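Pre-Handover Inspection Checklist, Single-Family Homes
Briment Residential
Lot 14, Gorkow Road
Inspector: Genowefa Kurek
Site supervisor: Witold Żak
Date: Jan 15, 2025

Status codes: P = pass, C = pass with comment, F = fail, re-inspect before closing.

1. SITE AND EXTERIOR

1.1 Finished grade slopes away from foundation: C
Slope is correct on three sides. North side has settled at the downspout. Add fill and re-seed in June with the rest of the street.

1.2 Downspouts and extensions secured: P

1.3 Exterior caulking at windows and doors: F
Gap at the sill of the rear bedroom window, left corner. Bead was applied over dust and has let go. Remove fully and redo.

1.4 Deck guard and handrail, no movement under load: P 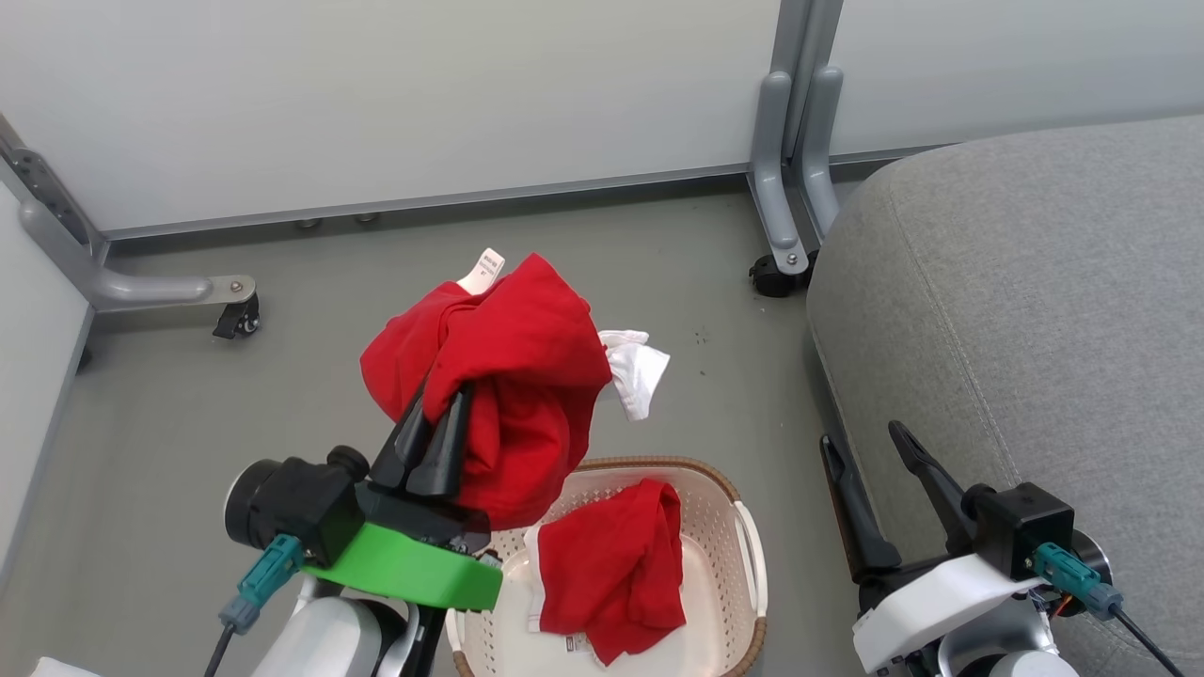

1.5 Weep holes clear at brick veneer: C
Two were blocked with mortar on the garage wall. Cleared by hand during the visit.

2. STRUCTURE AND ENVELOPE

2.1 Basement walls, cracks: C
One hairline shrinkage crack on the east wall, dry at time of visit. Marked and dated in pencil at both ends. Recheck at the one-year visit.

2.2 Attic insulation depth at markers: P

2.3 Attic hatch gasket: F
Gasket missing on the hinge side. Same item was noted on the previous lot – Katsuhiko Sugiyama to raise with the insulation crew.

2.4 Interior doors latch without force: C
Pantry door rubs at the head. Adjust top hinge.

3. STAIRS AND FALL PROTECTION

3.1 Riser heights consistent: P
All 14 risers on the main flight measured.

3.2 Handrail continuous and graspable: P

3.3 Window opening limiters, upper floor: F
Limiter in the front bedroom releases without the key. Replace the unit. Do not reuse the screws.

4. ELECTRICAL AND ALARMS

4.1 GFCI trip test, kitchen, baths, laundry, garage, exterior: P

4.2 Smoke and CO alarms interconnected: P
Tested from the basement unit. All units sounded.

4.3 Panel directory complete: C
Circuit 14 is labeled "spare" but feeds the laundry receptacle. Correct the directory in ink. 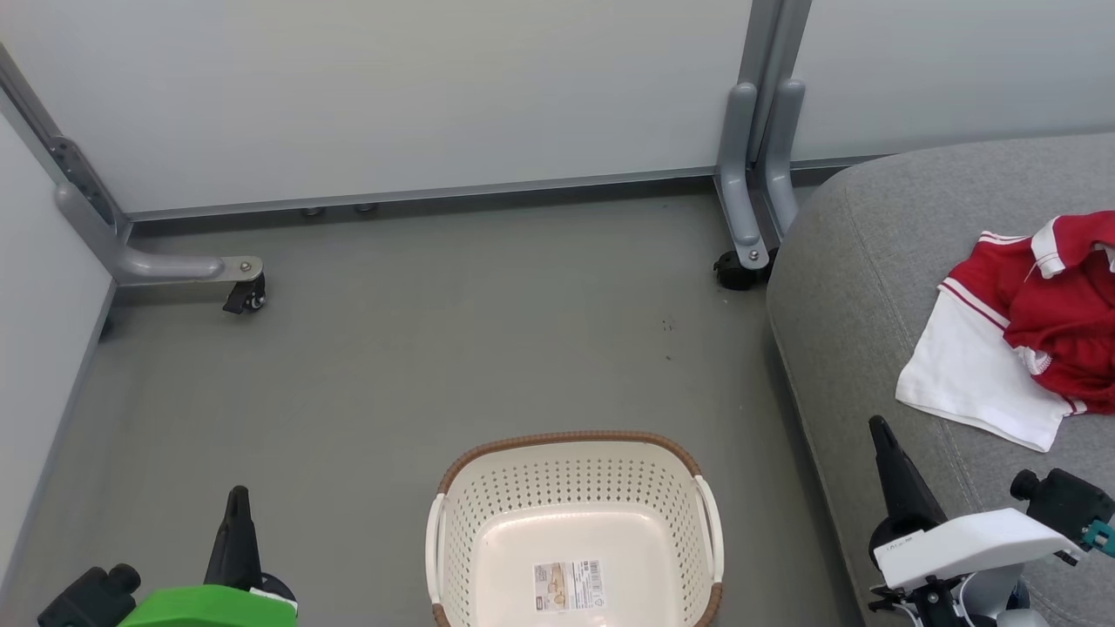 4.4 Cover plates flush, no gaps: P

5. PLUMBING AND MECHANICAL

5.1 Water heater relief valve discharge: P
Pipe ends above the floor drain, unthreaded.

5.2 Dryer duct, rigid metal, joints taped: C
Joints are sound. Exterior flap sticks half open – clean off overspray and test again with the fan running.

5.3 Traps and supply lines, leaks: P
All fixtures run together, then checked with a dry paper towel.

5.4 Furnace filter installed, arrow with airflow: F
Filter was in backward. Turned on site, but construction dust has loaded it. Fit a new one before closing.

6. DOCUMENTS

6.1 Manuals and warranty cards in kitchen drawer: C
Range hood manual missing.

6.2 Shutoff locations tagged: P

6.3 Buyer walkthrough booked: P
Josefien Van Damme has the file and will confirm the time with the buyers after re-inspection.

GENERAL COMMENTS

Items marked F are to be closed by the trade that did the work. Photos of repairs are accepted for 2.3 and 5.4 only. Items 1.3 and 3.3 need a second visit, and the window limiter must be tested with the sash at full travel.

Send completed sheets to Yae Tsuji, warranty desk, extension 176.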